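Section 4: Setting Up Your Tredska Label Printer

Now for the fun part! By the end of this section you'll have printed your first label, and if you're anything like me you'll be hunting through the house for things to stick it on. You should already have the Tredska unpacked and charged (see Section 3).

4.1 Load the label roll

1. Slide the gray latch toward you and lift the lid until it clicks.
2. Take the starter roll out of its bag. Leave the small paper tab on for now — it keeps the roll from unwinding while you handle it.
3. Drop the roll in with the labels feeding from the bottom, printed side up.
4. Peel off the paper tab and pull the strip forward until it pokes out of the front slot.
5. Close the lid with both hands, pressing the two front corners at the same time.

Note: The starter roll holds 118 labels. Full-size Tredska rolls hold 205 and fit the same way.

CAUTION: The cutter behind the front slot is sharp. Keep fingers out of the slot, and switch the printer off before you clear a jam.

4.2 Pick a spot to work

Any level surface will do. Give yourself room in front of the printer for the finished strip to come out, especially if you're printing a long batch. A second table pushed up beside the first is great for sorting jars and boxes as you go.

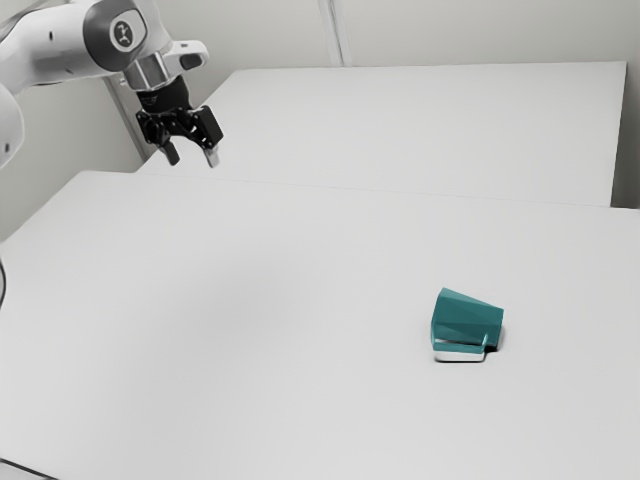 Figure 4-1. Pale gray tables with a small teal object on the nearer top.

Keep the printer out of direct sun and away from heaters. The labels are heat-sensitive, and a roll left on a sunny windowsill will turn gray before you ever get to use it.

4.3 Connect to the Pikosley app

1. Install Pikosley on your phone and open it.
2. Hold the power button on the printer until the light blinks blue.
3. In the app, tap Add Printer, then tap Tredska when it shows up in the list.
4. Type in the four-digit code from the sticker under the printer.
5. Wait for the light to turn solid blue. You're connected!

If the printer doesn't show up, turn Bluetooth off and on again and go back to step 2. Phones that have been paired with an older Hartley model sometimes hang on to it, so remove the Hartley from your Bluetooth list first.

4.4 Print a test label

1. Tap New Label and choose Plain.
2. Type a word or two. Short is best for a first try.
3. Set the darkness to 3.
4. Tap Print.

Look closely at the result. Letters should be crisp and black right to the ends of the label. Faint on one side means the lid isn't fully down, so open it and press both corners again.
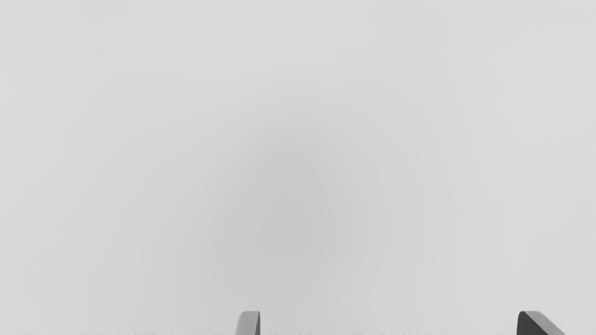 Darkness 3 suits most rolls, but clear labels like a 4 and the fabric ones really come alive at 5. Play around with it! The app remembers a setting for each roll type, so you only have to do this once.

4.5 Stick it on

Wipe the surface with a dry cloth, peel the label from one corner, and smooth it down from the middle outward. Glass and metal take a label right away. Rough plastic needs a firm thumb and a little patience — leave it overnight before you wash it.

For fonts, borders and the 1,842 built-in symbols, go to Section 5.

Section 4 revised 4/5/22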